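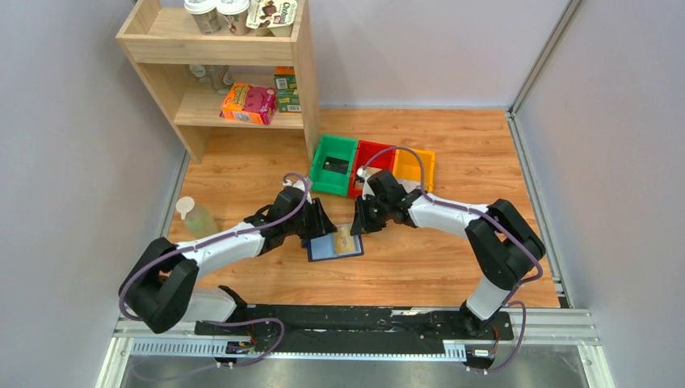

Two arm sorting cell, cable and bin questions

tirkstead
Moved both arms onto one long rail across the front of the enclosure and I'm now working on putting things away. Three bins in a row (green, red, yellow), shelf in the back left corner with groceries on it. The aim is for either arm to take an item off the floor and put it in the right bin.

Small boxes work most of the time. Books don't. The gripper closes on the cover and slides off. I'm also not happy with the cables. I left them long so they clear the wrist, and now the right one hangs over the red bin. Last night I had 252 runs logged and most of the bad ones were on that side.

Suggestions on either?

yip416
Shorten the cables first. Put a clip at the elbow and leave only enough slack for full wrist travel.

fallov
I wouldn't shorten them. I did that on mine and pulled a connector out of the base board the first time the arm reached for a far corner. Keep the loop but run it behind the forearm.

yip416
That happens if you measure with the arm folded. Measure it at full reach and add a couple of inches.

fallov
I did measure at full reach. Wrist rotation is what got me.

renata_arancibia
For the book, push it against a bin with one arm and lift the edge with the other. You have two grippers facing each other, so use both. Rubber pads on the fingers help too. I cut mine from a bike tube.

stivava
Is the shelf part of the task or just storage? If the left arm has to get into the lower compartment I think you'll hit the side panel. The elbow needs more room than you'd expect.

tirkstead
Part of the task, later. Upper shelf first. The yogurt cups are up there because they're easy to grab from the front. I haven't tried the bottles at the back of the lower one.

stivava
I'd move the shelf forward 5 inches before you record anything else. Otherwise you'll be redoing it all.

yip416
Disagree, leave it where it is. If it only works with the shelf in one perfect spot it isn't much use.

tirkstead
Leaving the shelf for now. Ordered clips for the cables and I'll try them at the elbow with the loop kept behind, which is sort of both answers. Will try the bike tube on the left gripper this weekend.

renata_arancibia
Rough up the rubber before you glue it or it peels.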